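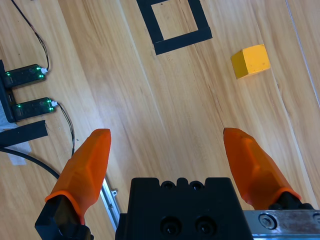
What do you do with one block when the rest of the set is gone?

You put it on the table and leave it there until somebody wants it.

That was how Lurdes Carvalho answered her nephew, and Duarte wrote it down on the back of an envelope, as he did with most of what she said that June. He was clearing her apartment with her before the move. She had lived there long enough that the closets had closets in them, or so it felt by the second day.

The block was yellow. It had come out of a coat pocket, a man's coat, gray, with a ticket stub from the Flelberg ferry in the same pocket. Lurdes turned it over a few times and said it was Afonso's.

"Afonso had blocks?" Duarte said.

"Afonso made blocks. He made them for the school, before it closed. Red, blue, green and yellow. He sold them to the school for 280 a box and lost money on every box."

Duarte had met Afonso Mendes twice, both times at funerals. He had not known about the blocks. He set the yellow one down at the far corner of the table, and they went on with the kitchen drawers.

The table was the last thing they had to decide about. It was too big for the new place. Valentina Bustos from downstairs had offered to take it, and a man named Mawuli Agyeman had offered 900 for it over the phone without coming to see it. Lurdes did not like that he hadn't come to see it.

"He should put his hand on it first," she said.

"He knows wood, Aunt Lurdes. He runs the shop on Lobo Street."

"Then he knows to put his hand on it."

So Duarte called him back, and Mawuli came up at four in the afternoon, a tall man out of breath from the stairs. He took off his jacket. He ran his palm along the grain from one end to the other and then got down on his knees and looked underneath for a long time. Lurdes sat on a kitchen chair and watched him. She had put on earrings.

"Who built this?" he asked from under the table.

"The same one who made that," she said, and pointed at the block, though he couldn't have seen her pointing.

He stood up, brushed off his knees and picked up the block. He rubbed one worn edge with his thumb. Then he set it back down.

"We had these," he said. "At the school. We had a square on the floor, and you had to get your block inside the square before Mrs. Teles counted to 12. If you touched the line you went to the back."

"Were you any good?" Lurdes asked.

"No. I was always at the back."

She laughed, and Duarte looked up from the drawer he was emptying. He had not heard her laugh since the winter. She asked Mawuli which years he had been there and who had sat near him, and they found 4 names in common, two of them dead. Valentina came up to borrow the stepladder and ended up staying. She made coffee in the one pot that wasn't packed and they drank it out of water glasses.

Nothing was said about the 900 until he was putting on his jacket.

"I'd still like it," Mawuli said. "But I wouldn't sell it on. I should tell you that. It would go in my own kitchen."

"Then it's less," said Lurdes. "Six hundred."

"That isn't how it works, Aunt Lurdes," Duarte said.

"It's my table."

Mawuli said he would come for it in the morning with his son and a blanket. Valentina said that was fine, she only had room for it if she got rid of the couch, and she liked the couch.

After they left, Duarte washed the glasses and wrapped them in newspaper. His aunt stayed where she was. The light had moved over to the window side and the kitchen was getting dim.

"Should I pack the block?" he asked.

"No," she said. "It goes with the table. Write that down too – he'll forget to ask for it."

He found the envelope and wrote it down.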